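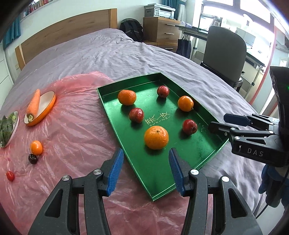 Oranges and apples on the green tray.

Fruit roster, Trosden Street end

The share box is back from 25th April, and Karlijn Dijkstra has once again agreed to run the roster, having missed the meeting where she could have said no. We had 64 households in last season and more than 20 of them brought lemons. Please talk to your neighbours before bringing lemons.

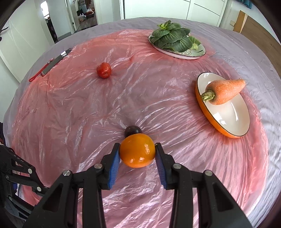
An orange, up close.

Apples and citrus are welcome if you'd eat them yourself. Zucchini the size of a toddler will be returned to sender. Boxes go out from number 129, side gate, and the gate sticks, so lift and swear quietly. Feijoas by arrangement only.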